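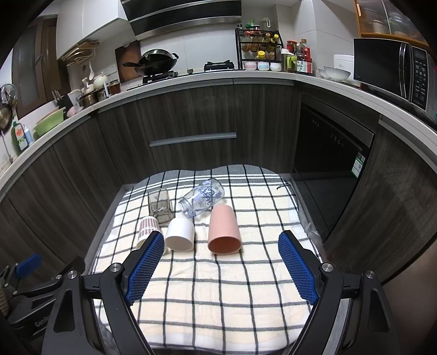 Cups on a checked towel.

Plundell street closes kitchens' doors to disposable cups for the winter market

10/19/21

The shopkeepers of Petersen Street in Plundell have decided that this year's winter market will be held without disposable cups. Visitors will drink their coffee, soup and mulled cider from ordinary household cups, which residents are asked to give away from their own cupboards.

The collection started on the weekend and continues until the end of the month. Cups can be left at the Steva bakery during opening hours, or at the library's side entrance on weekday mornings. Ceramic is preferred, and the colour and the pattern play no role. Cups with a crack or a chipped rim can not be accepted.

Henrike Stüber, who has organized the market for six years, said that the idea came from the clean-up after the June street party, when the garbage bins were full before the evening had begun.

"We carried out 39 bags, and most of what was in them was paper cups," she said. "In my own kitchen I have cups that I did not touch for years. I think many of my neighbours have the same."

The market will need 200 cups to begin with. Each visitor pays a deposit of two dollars at the first stall and gets the money back at any other stall on the street. Whoever likes their cup may also keep it — the deposit then goes to the cost of the dishwashing.

The washing itself was the more difficult question. The stalls have no running water, and the public health inspector asked for a proper machine with a hot rinse. The Plutus, the small cinema at the corner, has now offered the dishwasher from its snack bar, which can take 50 cups in one load. Two high school students will be paid to bring the trays back and forth.

Not all stallholders are convinced. Some of them fear longer line-ups on the Saturday evening, when the choir sings and everybody wants a hot drink in the same half hour. For this evening a second return table will be placed beside the stage.

Thermos bottles and travel mugs brought from home will be filled too, at the normal price and without deposit. After the market the remaining cups will be stored in the basement of the library, where other groups in Plundell can borrow them free of charge. Requests should be made at the front desk, at least one week in advance.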